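4.3 Setting up automatic sorting for a shared inbox

This section covers a single shared inbox in Osalley Desk. If your team handles mail for several departments, complete all the steps for one inbox before you add the next. You need an administrator account and the address of the mail server.

Before you begin

Export your current folder list from the old mail system. Osalley reads the list as a plain text file with one folder name per line. Folder names longer than 118 characters are shortened when they are imported, and two names that become identical are merged.

Connecting the inbox

1. Sign in and open Settings > Channels > Mail.
2. Select Add inbox and type the full address of the shared inbox.
3. Enter the server name and the service password. Do not use a personal password. It will stop working when that person changes it.
4. Select Test. The status line should read Connected.
5. Select Save.

Note: If the status line reads Waiting for more than 2 minutes, check that your mail server accepts connections from the Osalley gateway. The Wuteck connector uses a different port, which is listed in Appendix B.

Training the sorter

The sorter learns from messages your staff have already filed. It needs 300 filed messages for each category. Categories with fewer messages are shown in gray and stay switched off.

1. Open Automation > Sorter and select New model.
2. Choose the inbox you connected above.
3. Tick the categories you want to include. A model can hold up to 13.
4. Clear the box next to Spam. Spam is handled before messages reach the sorter.
5. Select Start training. You can close the window while training runs.
6. When the status changes to Ready, open the Results tab.

The Results tab lists each category with the share of test messages it placed correctly. Look at the lowest figures first. A low figure usually means that two categories overlap, such as Billing and Refunds. Either merge them or refile the messages that are in the wrong place, then train again.

Caution: Retraining replaces the existing model. Select Keep a copy before you start if you may want to go back.

Setting the confidence level

1. Open Automation > Sorter > Rules.
2. Move the slider to High for the first week.
3. Under Below this level, choose Send to review.
4. Name at least one reviewer. In the sample account, the reviewers are Nazma Haque and Senad Hoxha.
5. Select Apply.

Messages in the review queue show the suggested category. The reviewer accepts it or picks another one from the list. Each correction is stored and used the next time you train.

Note: Replies to an existing case skip the sorter and go to the agent who owns the case. To change this, see section 4.6.

Turning on automatic replies

Leave automatic replies off until the review queue has settled. 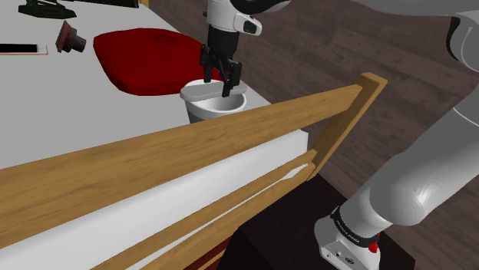

When you are ready, open Automation > Replies, choose one category and attach a template to it. Send a test message from an outside address. The reply should arrive with the case number in the subject line. If the number is missing, open the template and add the Case field.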